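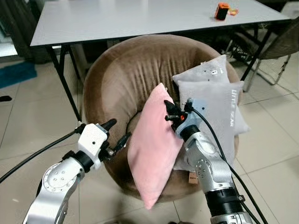

## Re: Tavar cell, cables and gripper checks

Hello all,

Reet Paulauskas wrote on Thursday:

> Has anyone on the list got a sensible order for going over a two-arm cell before a cushion run? Ours at Flimbridge keeps stopping with fault 2032 on the right wrist, and I'd rather not swap the cable again if I can help it. Also, how much slack do you leave?

Lovely to hear from you, Reet, and I'm sorry it's the wrist again. We had the same fault on the Tavar cell for most of July and I went through two Hinico cables before I looked at the clamp, so please do look at the clamp first! It wants to be snug enough that the cable can't slide, but you should still be able to turn it with your fingers.

As for slack, I leave 75 mm more than the longest reach needs, measured with the arm stretched right out over the chair. On the right arm ours hangs in a loop down the side of the forearm, and the left one goes straight off to the side. I like to move each arm by hand through a whole pick, slowly, and watch the cable all the way - it's dull, but you do see where it rubs.

Then the grippers. Wipe the fingertips (velvety covers shed a surprising amount), open and close them a few times with nothing in them, and try one soft cushion before you load the full job. Ours is job 1028, with two grey cushions and a pink one in the round brown chair.

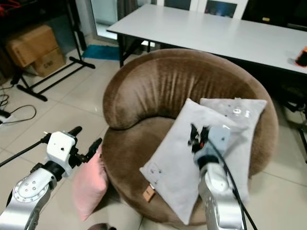 *Right gripper on the front grey cushion, left one open near the pink.*

If 2032 still comes back after all that, Van Damme sell the wrist connector on its own, and I can post you our spare in the meantime. Do tell us how you get on.

Warm wishes to everyone at Flimbridge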